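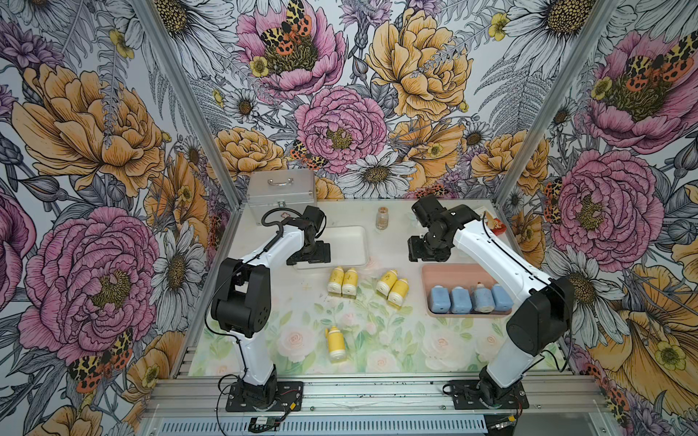

Blue bottles in the pink tray, yellow ones still out on the rose mat.

Sorting small bottles by color — quick notes

Did the bathroom cabinet and the craft shelf in one go this November, so these are jumbled together. Sorry for typos, typing between loads of laundry.

Clear a table first. Whole table if you can. Put down a mat or an old printed cloth, something you don't mind getting drips on. Floral is fine but a busy pattern hides small caps — I lost one for a good 40 minutes.

One tray per color. Raised rims, always. Flat boards are useless, one bump and everything rolls. Pink tray for blue, white tray for yellow, that's my system. Pick tray colors that don't match the bottles, easier to see whats missing.

Single row if the tray is narrow. Two rows and you never use the back one.

Do one color all the way through before starting the next. I always want to skip ahead. Don't.

Labels facing front. Small labels especialy. If the print is rubbed off, write the contents on masking tape and stick it low, under the cap line.

Wipe caps before they go in. Damp cloth, drop of dish soap, dry right away. White caps show everything.

Same color, slightly paler? Check the label before you park it with the rest. Might be a different batch or a different product altogether.

Glass stays out of the plastic trays. Back edge of the table while you work, then its own spot on the shelf. Mine goes next to the Hwang jars.

Odd bits — clips, lids, whatever turns up — push to one corner and deal with them last. Not in the trays!! They breed.

Hard case with a handle is good for the spares. Line it with a dish towel so nothing rattles. Latch it before you lift it, ask me how I know.

Measure the shelf BEFORE buying trays. My Morovwood shelf was 8 mm too shallow for the first set and back they went.

Han-gyeol Ki wrote in to say shelf liner cut to fit the tray bottom stops sliding. Tried it, works. Trim it a hair small or the corners curl up.

Next up, the spice drawer. Need more tape.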